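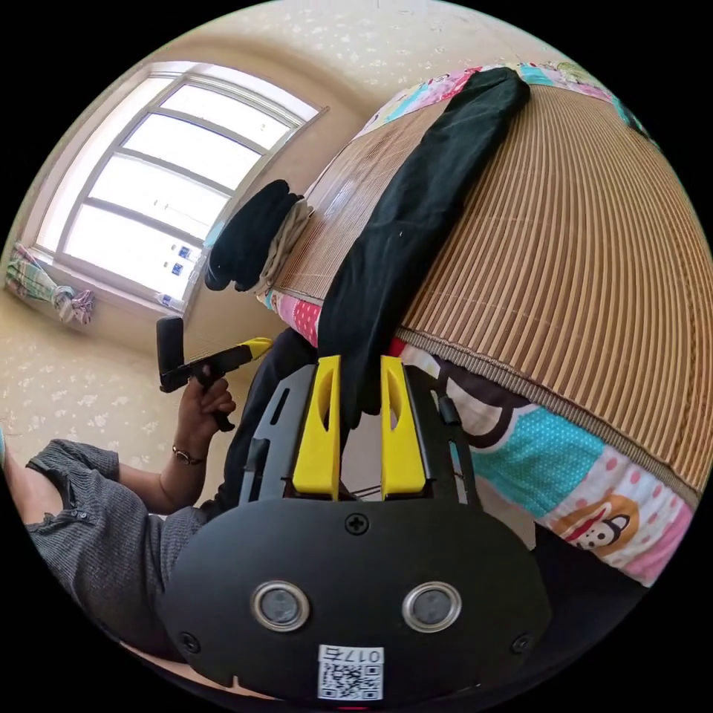 About Triltness

Triltness is a small center for miniature painting and works on paper. We have three rooms for exhibitions, one long studio with north light, and a study room where visitors can look at drawings without glass in front of them. We are open all year except February, when the walls are painted and the lamps are changed.

We started as a drawing circle. A few painters who had learned the old way of working, with very fine brushes and burnished paper, wanted a place to practice together in the evening. The first room was above a frame shop and it had space for 5 tables. When the frame shop closed, we took the ground floor also, and after this people from the street began to come in and ask what we were making. So the exhibitions began almost by accident.

Today the collection has 3337 works. The largest part is on paper: miniatures, album pages, preparatory drawings, pattern sheets and a good number of unfinished pieces. We are fond of the unfinished ones, where the underdrawing is still open and a student can follow the hand of the painter. The smaller part is contemporary. It includes ink works on the scale of a wall, and two floor pieces which we can show only when the big room is empty.

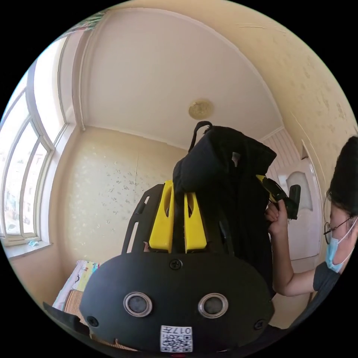 What we show

We make four exhibitions in a year. Two of them come from the collection and two are made with living artists, who are invited to stay and work in the studio before the opening. We ask every invited artist to spend time in the study room first. Some of them answer to one old page very directly, others take only a color or a kind of border, and we are happy with both.

The spring exhibition opens in March. The last one was called Cevska, after a river in the work of the painter who proposed it, and it put 30 small landscapes in one line at the height of the eyes. Visitors had to come close and walk slowly. Many of them wrote to us that they had never looked at a painting of this size for so long, and some asked for magnifying glasses. Now we keep these at the front desk.

Courses and studio

The courses are for adults and for young people from the age of 12. Beginners learn to prepare the paper, to grind a pigment and to hold the brush, and for the first weeks they paint only lines. This is sometimes a disappointment – we know it – but we did not find a shorter way. The advanced group works on one page during the whole season.
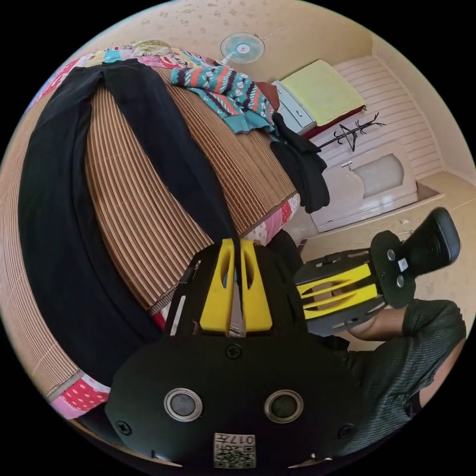 The advanced group is kept small, and for a place in it we ask to see three drawings, which may be from any subject. It is not necessary to have a diploma. Materials are included in the price of all courses, except the brushes, which each student should choose for his or her own hand.

Our partners

The paper for our courses comes from Otevo, a mill that still makes sheets in the thickness we need. With Wumbei, a publisher of art books, we prepare a small catalog for each exhibition. It is printed in 430 copies and we do not reprint, but all the older catalogs can be read in the study room.

Visiting us

The exhibition rooms are open from 11 in the morning until 6 in the evening. For the study room please write to us one week before, and tell us which works you would like to see. Pencils are allowed, pens are not. Entrance to the exhibitions is free for students of any school.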